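The Ruawai Kitchen Bench Table
Item no. 3106
Light wood, plank top, from our Trakham collection

If you've been following our kitchen pieces for a while you'll know we've always been a bit soft on a plain table, the sort that sits against a wall or under a window and quietly takes whatever the household throws at it. The Ruawai is our favourite of the lot (we're allowed favourites, we've decided). It started out as a prep table for small flats where the benchtop runs out somewhere between the kettle and the dish rack, and over the years it has ended up in laundries, sunrooms, craft corners, school art rooms and at least one very tidy garage.

The top is made of long parallel planks in a light wood, and we've kept the colour as close to the natural timber as we could. Every top is a little different. Some have a honey streak running the full length, some are so even you have to look twice to find the grain, and we can't pick one out for you, though people do ask! What we can promise is that the colour will warm up and mellow with a few summers of use, and most of our customers tell us they like it better at that stage than on the day it arrived.

It's 600 mm deep, the same as a standard kitchen bench, so you can push it up to the end of your cupboards and carry on working straight across. We did try a narrower one some time ago and it was lovely to look at, but once you'd put a mixing bowl at the back there was nowhere left for your elbows. The extra depth means your bowls and cups can live along the far edge while the small bits and pieces you're using stay close to hand.
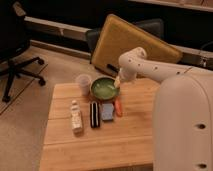 And it really is the everyday jumble that this table was made for. A bowl of something green, a plastic cup, a bottle lying on its side, a packet you haven't put away yet, a sponge waiting its turn. We'd much sooner see a Ruawai with things all over it than one kept for best with a runner and a vase (although it does look very nice with a vase, if that's your style, and we won't argue).

Looking after the top

The surface comes to you already oiled with our own Skavov bench oil, and a small tin is packed in the carton. Wipe up spills when you notice them, using a soft sponge that's been well wrung out, and go along the planks so that crumbs don't get pushed down into the joins. A drop of mild dishwashing liquid is fine. Please leave the scouring powder in the cupboard, as it will dull the finish and you'll spend a whole afternoon bringing it back.

Food colouring, beetroot and turmeric are the usual culprits when it comes to stains. If one does get away from you, let the top dry overnight, sand the spot lightly along the grain with fine paper and put on a thin coat of oil. Leave it for about 60 minutes, wipe off whatever hasn't soaked in, and it should be ready to use again the next morning. Do the whole top the same way once or twice a year, or whenever it starts to look thirsty.

Hot pots need a trivet. We know the temptation, we've all done it, and we have a staff table with a very neat ring in one corner to show for it.

What comes in the carton

One plank top, one flat-packed base, 4 adjustable feet, the fixings and hex key, and the tin of Skavov oil. It's a two-person job to turn the table over once the base is on, so have somebody handy for that part. The feet wind up and down by hand, which is a blessing in older houses where the floor heads off in its own direction.

Goes well with

The Furano stool tucks right underneath and is sold separately, singly or as a pair. The Trakham wall shelf is made in the same light finish and is a good height for jars and cups above the table. If you'd like the colours to be as near as possible, order the shelf and the table together and mention it in the notes box at checkout.

Delivery and returns

Delivery is to your front door, and in most metro areas we can arrange to have the carton carried inside for a small extra charge. You're welcome to return an unassembled table in its original packaging if you change your mind. Assembled tables can be returned only if there's a fault, so do check the top over in good light before you put the base on, and send us a photo of anything you're not happy with.

Page last updated August 2023. The December holiday cut-off for deliveries will be posted on our shipping page.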